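Keeping a timber benchtop in service: oiling, stains and small repairs

Solid timber tops made up from glued staves (sold as butcher block, block board or laminated benchtop, depending on the supplier) will last decades if the surface is kept sealed and water is not left standing on it. The notes below apply to kitchen tops, laundry tops and workshop benches. They do not apply to veneered particleboard, which cannot be sanded more than once or twice before the core shows.

Identify the existing finish

Put a few drops of water on a clean area and leave it for ten minutes. If the drops bead and wipe off without a mark, the finish is sound. If the timber darkens, the finish has worn through and the top needs attention before it is used again.

To tell oil from polyurethane, scrape a fingernail or the edge of a plastic card across an unseen spot, such as the underside of the overhang. Polyurethane resists or comes off as a clear flake. Oil leaves nothing on the card, or a slight waxy smear. A polyurethane top must be sanded back to bare timber before oil will take.

Choice of oil

Food-grade mineral oil never cures. It is easy to apply and suitable for chopping areas, but it has to be renewed every month or so and will mark paper and fabric left on it. Raw linseed oil cures slowly, darkens pale timbers and stays tacky in cool weather. Tung oil costs more, cures harder and gives better water resistance. Hardwax oils are the usual choice for a top that will not be cut on directly. Check the tin for the recoat interval and for any statement about food contact after full cure.

We have used Toprak hardwax oil in satin on three tops, and Oltusum bench oil on a fourth. Both went on without difficulty. The Oltusum has a stronger smell and the room needed to be aired overnight.

Sanding

Start at 80 grit only if there are scorch marks or cup rings that have gone below the surface. Otherwise start at 120, go to 180 and stop. Going finer than 180 closes the grain and the oil sits on top. Sand along the staves. Where a random orbital sander is used, keep it flat and moving, as tilting it leaves dished spots that show in raking light. Vacuum, wipe with a cloth barely damp with methylated spirits, and let the surface dry.

Before applying a full coat, oil a test patch and look at the colour in daylight. 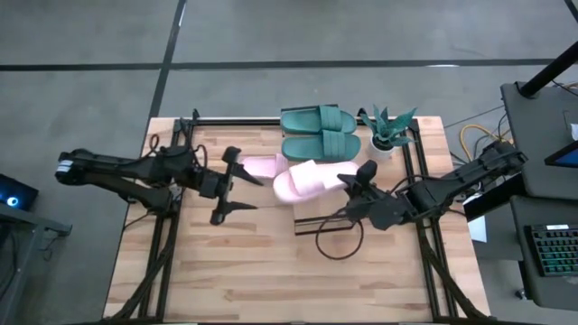

Coats should be thin. Pour a small quantity onto the surface, spread it with a lint-free pad and work it in along the grain, then wipe off all surplus after 15 minutes. Oil left standing forms a gummy film that has to be scraped off. Light-coloured planks like those under the green and pink slides show every patch of surplus, so check from a low angle before leaving the job. Soles and other rubber or soft plastic items should stay off a new finish until it has cured, as plasticiser can migrate and leave a print. Two coats are sufficient for a workshop bench. A kitchen top needs three, and the strip behind the sink needs four.

Oily rags must be laid out flat outdoors to dry, or soaked in water and sealed in a metal tin. Rags wadded up with linseed or tung oil can self-heat and catch fire.

Stains

Black marks around a tap or under a steel tin are iron reacting with tannin. Sanding alone seldom removes them. Apply oxalic acid solution mixed to the packet directions, wearing gloves and eye protection, and rinse thoroughly with clean water. White rings are moisture in the finish and will often go after light rubbing with oil and a grey non-abrasive pad. Turmeric fades by itself near a window.

Open joints and cracks

A hairline gap between staves that opens in the heating season and closes in humid weather should be left alone. A gap that stays open can be filled with sanding dust from the same top mixed with PVA glue. For end checks, run thin epoxy in from above with tape on the underside. Seal the end grain with two extra coats afterwards. Fixing screws underneath should pass through slotted holes so the top can move across its width. We used 6 mm slots with Grunport washers made from 304 stainless.

Last updated: March

Comments

Is boiled linseed all right in place of raw? I have half a tin in the garage.

Reply: Yes for a workshop bench. Most boiled linseed contains metallic driers, so keep it off food surfaces.

Can confirm the plasticiser problem. A rubber dish mat left a grey print on our top that took two sandings to shift.

Gakport sell the oxalic acid in small packets if you don't want a whole tub.

What overhang do you allow at the front? Mine is 30 mm and it drips onto the drawer fronts.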